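A Friday at the Rirkwood Open Day

I had been promising myself the Rirkwood open day for two years running, and both times something came up (a cold, then a leaking water heater), so when October came around again I put it on the kitchen calendar in marker and told everyone I was busy. Rirkwood, for those who haven't been, is the old mill building on the east side of town that was split up into workshops and studios. Most of the year you can only get in if you know somebody. On open day the big door is rolled up at ten and you just walk in.

I got there at a quarter past and there was already a line for coffee. I skipped it, which I regretted by noon.

The ground floor is where the larger tenants are. Draltero makes store fixtures, mostly shelving and counters, and they had cleared one end of their shop so people could watch a panel being cut. It's loud, even with the ear protection they hand you at the rope, and the smell of fresh-cut wood gets into your coat and stays there. I didn't mind. My grandfather had a shop in his garage and I could have stood there all morning. A young man was sanding edges by hand at a side bench and let a little girl feel the difference between a finished edge and a raw one, and she went back and forth between the two for so long that her mother finally had to carry her off.

Next door is Ansari, who do upholstery and had a table of remnants at two dollars apiece. I bought more than I needed. There was a nice heavy green one, enough for a cushion, and a striped one I have no plan for at all.

Then up the stairs, and they are steep, so take your time if your knees are like mine. There's a freight elevator at the back but I didn't find out about it until I was leaving.

The second floor is the part I had come for, the small rooms along the long hallway. Every tenant fits out their own and no two of them go together in the least. One is painted dark blue, ceiling and all. One has nothing in it but a loom and a stool. And one, to my great delight, is papered with corgis! Watercolor ones, in orange and tan on a white ground, with their tongues out and looking very pleased with themselves. I have never owned a corgi but my sister had one for thirteen years, and I stood in there grinning like a fool and sent her a text right away.

Pushpa Singhal was showing people around that end of the hallway and she was wonderful company. She told us that when the wallpaper was first suggested the vote was close, and that she herself had been against it and wanted a plain pale gray. Now she eats her lunch in there most days. Narendra Maurya, who hung it, came by while we were talking and said it took him 123 strips of masking tape and a whole weekend, and that lining up the dogs from one length to the next was the hardest papering he'd ever done. I believe him. I once did a bathroom in a plain stripe and it nearly finished me.

What I liked was that the rest of the room doesn't try to compete. There's a black tabletop with white veining all through it, like marble, and some pale plywood shelving with a curve cut into one of the panels, and a bit of green spilling out of a white pot up there. I wouldn't have thought to put a dark top like that beside such a cheerful wall, but it settles everything down. I have been looking at my own laundry room with new eyes ever since, I can tell you.

At the far end of the hallway Vekico had their ceramics laid out, with a seconds shelf that was nearly bare by the time I reached it. I did get a small bowl with a thumbprint in the glaze. The woman wrapping things up told me they'd had 600 visitors through the building last year and were hoping for 700 this time. From the state of the stairs around lunchtime I would guess they got them.

A few practical things if you're thinking of going next fall. Parking in the mill lot fills up early, but the church across the road lets people use theirs. Bring cash, as only Ansari and the coffee stand took cards. The soup sold out before one o'clock – I had a very good cheese roll instead. And leave yourself more time upstairs than you think you'll want. I stayed until a little after three and still missed the bookbinder completely.

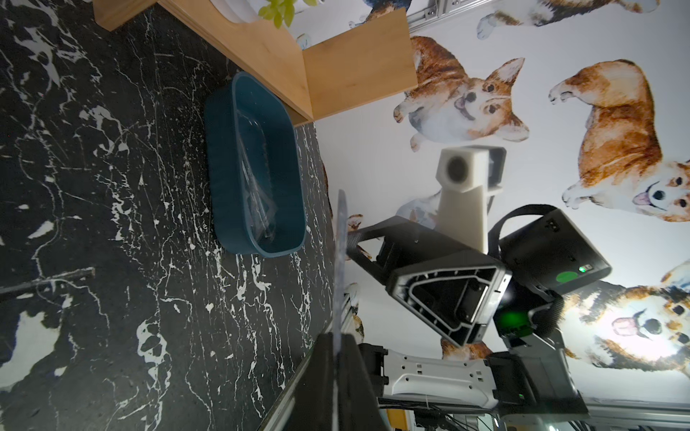

Corgi wallpaper and the black veined tabletop, second floor, Rirkwood.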